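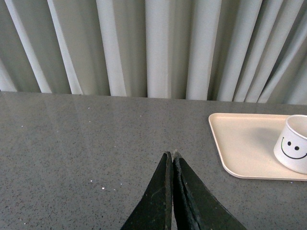
How to wash your curtains without shrinking them

By Tetteh Owusu
2020-04-11
Filed under: Home > Laundry & Fabrics

I ruined a lovely pair of curtains once. Hot wash, full spin, and they came out 4 cm short of the sill (they stayed up for two years like that, like school trousers!). So this is how I do it now.

First, look for the care label. It's usually tucked in the bottom corner of the back hem. If it says dry clean only, believe it. Same goes for anything with a stuck-on blackout coating, which can peel off in the machine.

Take the curtains down and pull out every hook. Then undo the cords on the heading tape and ease the gathers flat, but please don't cut the cords, and knot the ends together so they can't vanish inside the tape. I take a photo of which pockets the hooks were in, as I never remember.

Give them a good shake outside and run the vacuum over both sides with the soft brush. You'd be amazed what comes off the top.

Now the wash. Cool, gentle cycle, half the liquid you'd normally use, no softener. Don't stuff the drum. My long ones go in one at a time, and yes, it takes all afternoon. Set the spin as low as it goes.

Hang them back up while they're still a bit damp, with an old towel along the sill or worktop underneath. Pull the gathers in to the width you had before, then run each fold between your fingers from top to bottom and tie the whole lot loosely with strips of old sheet. Leave them tied overnight with the window open a crack.

If you do need the iron, go on the back, on low, and work along the length.

Comments (2)

Bình Đồng: Tried the tying trick with tights instead of sheet strips and it worked a treat. Do you do lined ones the same way?

Tetteh Owusu: Tights, brilliant! Lined ones I mostly leave to the cleaners, the lining can shrink more than the front and then they pucker.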